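Second-chance romance where the grovel is actually earned?

Bookish Corner > Romance & Women's Fiction > Recommendations

marrowfat
Right so I need help. Just finished The Orton Harvest and I am fuming. 40 chapters of him being sorry in his head and then he says it out loud ONCE, in a car park, and she's packing her bags to move back to the village by teatime. He left her at the registry office! With her nan there!

Looking for second-chance romance where the one who left does some proper work to get forgiven. Not a speech. Not a horse. Contemporary please, not fussed about heat level, no secret babies (sorry, had four in a row, need a rest).

tillyb_reads
Oh I liked that one! But I see what you mean about the car park.
Try Salt on the Sill. She's the one who left, which makes a change, and he is properly cross with her for most of it. There's a bit where she turns up every morning to help his dad with the boat and he doesn't speak to her for weeks. Slow but worth it

marrowfat
tillyb_reads ooh yes, she-left is good. Adding it. Is it the one with the lighthouse on the cover

tillyb_reads
No that's the sequel, about the brother. Skip the sequel

Senad Stojanović
I would argue the other way. The grovel is overdone now. Every book since I joined here has a hero crawling over broken glass for a third of the page count, and by the end I can't see why she'd want him. In The Orton Harvest the apology is short because she already forgave him, it's there in the letter chapter. She just didn't want to admit it. I thought that was the best thing in it.

marrowfat
The letter chapter is her forgiving HERSELF. Different thing!! She literally says she's done waiting for him to be sorry

Senad Stojanović
She says it, yes. Then she keeps the letter.

quillandkettle
popcorn please

dotty_fenwick
Seconding Salt on the Sill. Also The Kolář Sisters if you can cope with three timelines. Middle sister's story is the second-chance one, her ex is a pastry chef, he doesn't apologise at all for ages, he just starts being on time for things. Which if you've been with someone who was never on time, my god. I cried on the bus.

Warning, the eldest sister's bits are dull. I skimmed. You lose nothing except who inherits the flat

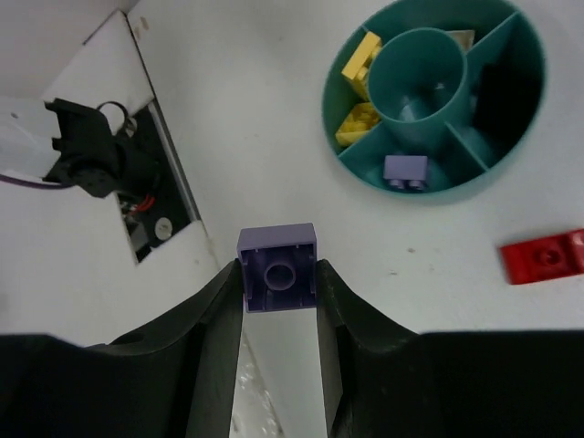 and even that gets explained again at the wedding. Anyway the pastry chef, read it for him. Audiobook is good too, though the narrator does a very odd voice for the mum.

marrowfat
"starts being on time for things" SOLD. That's what I'm after, somebody changing where you can see it

hobnob_lane
Can I be difficult and say The Kolář Sisters isn't a romance. Middle sister's ending is open. They're stood on the steps and that's your lot. If marrowfat wants a happy ending she'll throw it across the room

dotty_fenwick
It's not open! He's holding her coat!

hobnob_lane
Holding a coat is not a happy ending Dot

dotty_fenwick
It is if you've read the first timeline, where he leaves her coat at the station. It's the same coat

hobnob_lane
is it?? ok I may have missed that. Was reading at one in the morning

Senad Stojanović
It is the same coat. Green, the missing button. I agree with dotty for once.

tillyb_reads
Senad agreeing with someone, mark the calender

quillandkettle
Since we're doing recs. Seven Winters at Bonum. Small town, bakery, ex-husband comes back to look after his mum after her fall. Divorced couple so there's real history, bills and everything, not just one misunderstanding at nineteen. He has to earn it from her and also from her teenage daughter, who is brilliant and rude.

Only moan is the last quarter. There's a storm. There is always a storm

marrowfat
Why is there always a storm. People can make up in drizzle

quillandkettle
Stuck in a village hall overnight with one blanket, the lot. I forgave it because the daughter's stuck there too and keeps asking if they're done

hobnob_lane
Ha. Fine, buying that. Is it on Pavby or do I need the paperback, my reader's playing up

quillandkettle
Pavby had it cheap in February, not sure now. Library had roughly 19 holds on it when I looked so good luck there

tillyb_reads
Going back to what Senad said though. I do think there's a kind of grovel that's just punishment, and I don't enjoy it either. The one where she makes him do the charity auction in the chicken suit? Hated it. Nobody grew, he just got laughed at. Salt on the Sill works because what she does is useful - the boat gets mended, the dad gets company, and he'd be better off for it even if he never took her back.

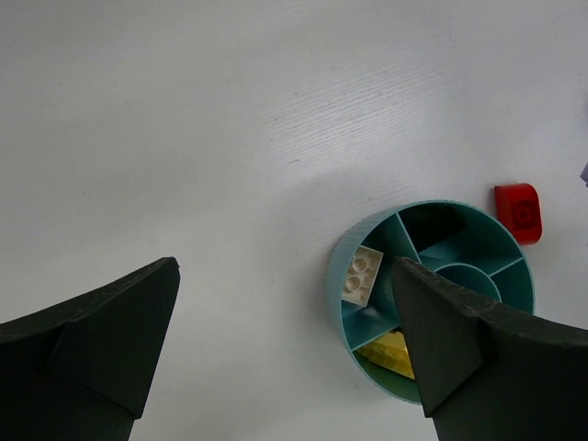 Sang-wook Kwon
Disagree about the boat, sorry. She's doing it to be seen. She picks the mornings he's there. If she'd wanted to help the dad she could of gone in the afternoons when he was on his own, the dad even says so, chapter 7 I think. I liked the book but I never bought that she was being selfless.

tillyb_reads
Hm. I'd forgotten the dad says that

Sang-wook Kwon
He says it while they're doing the varnish. "You could come after lunch, you know." She changes the subject.

marrowfat
Now I want to read it even more. Does she ever go after lunch

Sang-wook Kwon
Not telling you that.

Senad Stojanović
That is a better argument for the book than any of the others in this thread. I gave up on it at the regatta. Perhaps I should go back.

dotty_fenwick
The regatta is a slog, push through, it's only two chapters

marrowfat
OK so my list is Salt on the Sill, The Kolář Sisters (coat), Seven Winters at Bonum (storm). Starting with the boat one tonight. Will report back. Anyone who spoils the after lunch thing is getting blocked

hobnob_lane
Reread the station chapter. It is the same coat. Still not a happy ending

dotty_fenwick
HE IS HOLDING IT OPEN FOR HER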